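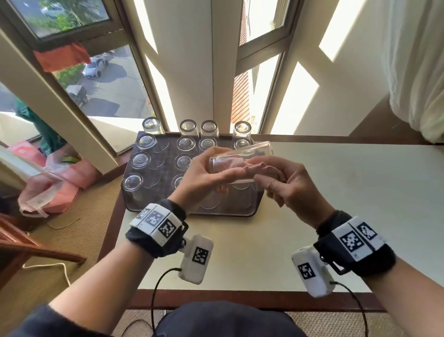

Category: Glassware / Cloudy or spotted glasses
Ticket 926, opened Jun 16, 2019 by Sigita Rätsep

Hi again! I'm still fighting the cloudy film on my drinking glasses (the plain clear ones, Lulach brand), so I'm adding to my old ticket like Mohsin Satti asked me to.

What I've tried so far: less detergent, then a different detergent, then the hottest cycle on the Ketier for 4 loads in a row. No change. Vinegar soak for about 14 minutes — better near the rim, still hazy lower down. I've started turning each glass sideways by the windows before it goes on the brown tray, because under the kitchen light I miss half the spots.

They're all stored upside down on that tray, by the way. Could that be trapping damp air? Yasir Sial had me put a towel under his and swears by it, but his water is a lot softer than mine.

Status: waiting on customer
Reply from Mohsin Satti: Please try one glass on a rack overnight, right side up, and tell us if the haze wipes off with a dry cloth.

Will do tonight — one's already on the rack!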